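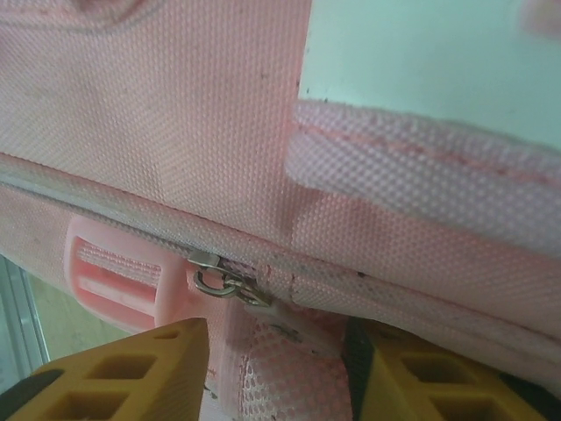

Brandby Harbor Crane - Progress Report to Comomico
18 Jan 2018

This report covers the work on the Brandby harbor crane since the July update. The model is a working copy of the old grain crane in studless beams, with slewing, luffing and hoisting all driven by motors.

Parts used so far: 901, against 689 in July. Most of the increase is in the tower, which had to be rebuilt from the base up. The first tower twisted when the jib was swung out over the side. The new one has double corner posts and diagonal bracing on all four faces, and it stays straight with the full test load on the hook.

Slewing. Finished. An L motor in the base drives the turntable through a worm gear. It is slow, but the real crane was slow too. There is still some play in the turntable, enough to move the jib tip two studs either way. I tried a second turntable underneath and it made no difference, so I took it out again.

Hoisting. Finished. The winch lifts 700 grams to full height on fresh batteries. With rechargeables it stalls a little short of the top. A clutch gear protects the motor if the hook reaches the jib head.

Luffing. Not finished. The two linear actuators do not extend at the same rate under load and the jib leans to the left. I have now joined them with a single cross axle below the cab, but the axle pushes the battery box back by three studs and the rear panels no longer close. Either the panels get redrawn or the counterweight moves. I would prefer to move the counterweight.

Control. The Eltix receiver works with all three motors. The joystick box is wired and has been tested on the bench - the left stick slews, the right stick hoists and luffs. Range is 12 meters indoors. It has not been tried in the exhibition hall.

Appearance. The cab is done apart from the windows. The Kemppainen nameplate that the original carried on the machine house will be brick-built, as the printed tile came out too small to read. The quay section has been started, with two of six base plates covered.

Budget. The parts money is spent except for the amount held back for the quay. No further funds are requested at this stage. If the actuators have to be replaced I will write separately before ordering.

Next steps: fix the luffing, close the rear panels, finish the quay, then a full day of continuous running before the model is packed for the show.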